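ok so moving update, since a few of you asked. new place is at the Pavenberg end of town, keys in hand, nearly everything is still in boxes

bed first. that was the rule. Edholm mattress up against the wall, green fitted sheet on, then I was supposed to lie down on it

did not lie down. bed is now a table

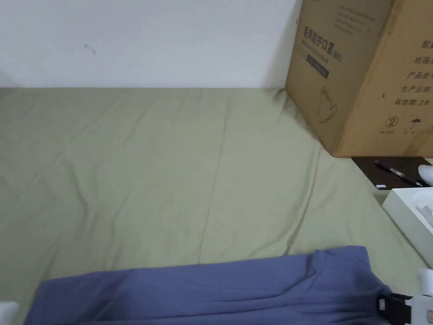

green sheet, big N95 box, zero ironing

the sheet is the sage one from Flillis btw, goes a bit gray-green depending on the light. I love it. wrinkles like crazy. took me 3 tries to get the corners on and theres still a bunched up bit at the back by the wall that I have decided to live with

also found a tiny squiggle on the wall. hair? scratch? not getting up to check. if its a scratch it goes on the move-in list with the other 4 things

boxes: still need more if anyone has some. big brown cardboard ones are the best, the print on the side doesnt bother me. the plastic tubs from Marinescu were 74 bucks for the set and I said no thank you

plan for tonight – clear the bed, find a pillow, find the OTHER pillow. kitchen can wait till tommorow

the desk isnt coming til December so the bed is also going to be the office for a bit. sorry to the sheet

ok going to go look for the box with the lamp in it. anyone with a spare curtain rod pls message me, 2 windows, no curtains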